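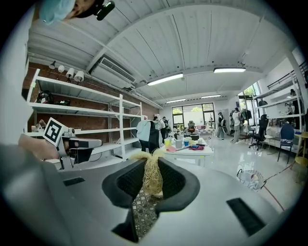

Page last changed: 11 December 2024

Dye bench notebook, raffia and cane

Carrying on from the last entry, which stopped in the middle of the madder because I ran out of both daylight and clean buckets. If you're reading this to find out whether the red is ready for the Comside baskets, it isn't, but the yellow is and I'm so pleased with it that I've been carrying a scrap of it in my apron pocket.

First the boring part, the washing. I'd been treating raffia the way I'd treat wool, a warm soak and a bit of soap and on you go, and then wondering why the colour sat on it in patches. It has a waxy skin on it, some batches much worse than others, and the Ross stuff is the waxiest we've had. So now it goes in overnight in cold water to fill up, then into a pan with washing soda and a tiny squirt of plain washing-up liquid, brought up slowly and held at a simmer for an hour. The water comes off the colour of strong tea and smells like a wet hayloft. I did it twice for the Ross and the second lot of water was still tea, only weaker. I stopped there. I think a third go would start to hurt it, the ends were already getting a bit hairy.

Tie the hanks loosely! I know I've written this in here before. Tie them loosely and in a figure of eight, and use cotton string, not strips of raffia, which swell up and grip like anything and leave a pale band exactly where you don't want it. I've got a whole hank of otherwise lovely gold with a white waist. It can be cut either side and used for short ends, I suppose, or for wrapping handles.

All the test hanks are 100 g dry, weighed before washing. Someone (me) weighed a couple after washing last time and they were still damp in the middle, so ignore the percentages in the old entry for anything with a blue tag. Blue tags are the bad weighings. I haven't gone back and crossed them out because I'd like to still be able to see what I thought I was doing.

Mordant. The tannin bath first, then alum, then a rinse. I had two tannins on the go, oak gall and the Skastar powder, which is sold as a clear tannin and mostly is, though it gives a faint biscuit tint if the water's too hot. Under the yellow you can't see any difference at all. Under the madder I think the gall is a bit duller but I want to look at them again on a bright morning, because the light over that bench has gone very orange and everything looks like toast under it.

The alum I kept the same for everything. I did wonder about the acetate, which everybody swears by for plant fibres, but it's dear and it makes the whole place smell like a chip shop, and the ordinary alum with a bit of soda after the tannin has been holding perfectly well. If the red washes out again I'll change my mind.

Now the weld. Dried tops, chopped with the old garden shears, soaked overnight and then heated gently in the big pan with a spoonful of chalk. Our water is soft so the chalk matters here, and you can watch it work, the bath goes from a sort of sad straw to proper bright yellow while you're stirring. I strained it through a bit of net curtain and put the raffia in while it was warm and left it in as it cooled. Out of the bath it looked almost green. Dry, it's the yellow of a lemon that's been in the fruit bowl a while, clean, no brown in it — the best we've had on raffia by a long way.

A second lot of hanks went into the leftover bath and came out a pale primrose which I didn't plan but would happily use. It'd be nice against the undyed. A third lot hardly took at all and I've put those back in the pile to be overdyed, they're still mordanted so there's no waste in it.

One thing on the stirring: don't. Or hardly. I got keen with the paddle on the first yellow lot and it came out of the pan as a bird's nest, and it took me most of a lunch break to comb it through with my fingers. Lift and lower, lift and lower, and turn the whole hank over by its string. It's slower but you get your afternoon back.

Right, the madder. I'd set the small ring to low and gone off to cut cane, and when I came back the thermometer said 84, which is far too hot, and the bath had gone from a good brick red to something more like gravy. All the browns in the root come out when you cook it. The raffia that was in there is a warm reddish brown, quite handsome if you'd asked for it, but I didn't ask for it and neither did the people who want the baskets. It's been labelled as what it is, with the temperature on, and I'd quite like to be able to get it again on purpose one day.

The next madder lot I did properly, sat next to it with a mug of tea and the crossword, moved the pan off the ring whenever it started to creep, and that gave a much cleaner colour. Orange side of red. I want it a bit further over. Things I could try: more root, washing the root in cold water first to get the yellows out, a pinch more chalk, longer in the bath. I'm going to do the cold wash on its own first and leave the others alone, because last time I changed everything at once and learned nothing.

The ring itself needs replacing. It goes from off to furious with hardly anything in between. I did look at the price of a proper heated dye tank with a thermostat and it was around 3,000 with the delivery, so that's not happening. A cheap plug-in jam boiler would probably do it. The one in the Zidisico catalogue looks the right shape but I can't tell if the inside is bare steel or coated, and I don't want a coating with soda in it.

Walnut. Easy as ever. No mordant, husks that had been sitting in the lidded bucket since autumn, a scum on top that you really don't want to look at closely. Strain it twice. It gives you a brown that looks as if it's always been there. My only complaint is that it makes the raffia feel a bit dry and stiff, and I had to dampen it again before it would wrap without cracking. A wipe of glycerine in the last rinse helped, a very small wipe, too much and it stays tacky and picks up fluff.

Cane took none of this well. I put a few short lengths of centre cane in with every bath just to see, and the walnut is fine, the weld is fine if you like it pale, and the madder went the pink of a sticking plaster. The outside of the cane takes less than the cut ends, so every length has a dark full stop at each end. I'd rather leave the cane natural and let the raffia do the colour. That's how I've drawn up the Comside ones anyway, with plain stakes and coloured wrapping, and a band of the yellow near the rim.

Drying: over the rack, in the shade, turned once. I left one yellow hank on the windowsill on the sunny side on purpose, with half of it under a folded bit of card. Weld is meant to be good in light but I'd like to see it with my own eyes on this fibre. Please don't move it or tidy the card away. It's there until January at least and I'll take the card off then and see if there's a line.

Rub test on a damp white hanky: yellow, nothing. Walnut, a faint smudge. The good madder, a bit of pink, so it wants another rinse. The gravy madder, quite a lot of brown, and I've put it back in to soak.

Samples are on the board behind the door, 11 of them, tied on in the order they came out of the pans, with the card tags written in pencil because the pen ran. If you take one down to match something, put it back on its own nail. The board's no good to me otherwise.

Buckets. The one with the tape round the handle is tannin only and must stay tannin only. Anything with iron in it near that bucket and everything that follows will be grey. I've also stopped using the old biscuit tin lid as a spoon rest, it's rusting along the edge, and I suspect that's where the grey speckles on the primrose came from.

To get: more chalk, cotton string, a second thermometer that clips to the pan, rubber gloves in a size that fits, bulb for over the bench (a white one). There's enough weld for one more big bath. The next madder is already in its cold wash in the white tub under the sink, so could whoever is in first please pour the yellow water off and top it up.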